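Seasonal Moth Survey Assistants (2 positions)

Posted March 6, 2023

Erstead Field Station is hiring two seasonal assistants for its summer moth survey. The survey covers the oak woods, wet meadow and old pasture around the station and has been run with light traps and bait since the first traps went up on the Simon tract. The work is split between the field at night and the sorting room during the day.

Assistants set the traps before dusk, check them through the night on a rotating schedule, and record what comes in. Most moths are identified alive, photographed and let go. A small number are kept as voucher specimens, mainly pugs, small geometers and others that can't be named without dissection.

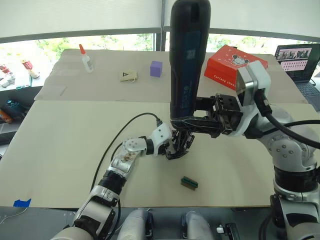
Daytime work includes pinning and spreading, writing data labels, and entering records in Rillix, the station's database. There is also a backlog of 2000 older specimens from the Merkavard collection. Of these, 657 have been relabeled so far. Many of the greens have faded to straw or tan, so wing pattern and locality matter more than color when checking the old names.

You should be able to tell the common moth families apart and be willing to learn the rest. Experience with spreading is useful but not required. You need a driver's license and must be able to carry a trap and battery over uneven ground in the dark. Expect ticks, mosquitoes and late hours. Nights with steady rain or high wind are canceled and made up later in the month.

The positions start in July and run until the traps come in for the season. Pay is $2000 a month. A shared room at the station is included, with a kitchen; food is not. Bring your own headlamp, rubber boots and rain gear. Nets, vials and pins are supplied.

To apply, send a one-page letter, a resume and the names of two references to Peter Tóth, survey coordinator, Erstead Field Station. Please say in the letter which insect groups you have worked with and whether you have any dates you can't work. Applications are read as they arrive, and interviews are by phone.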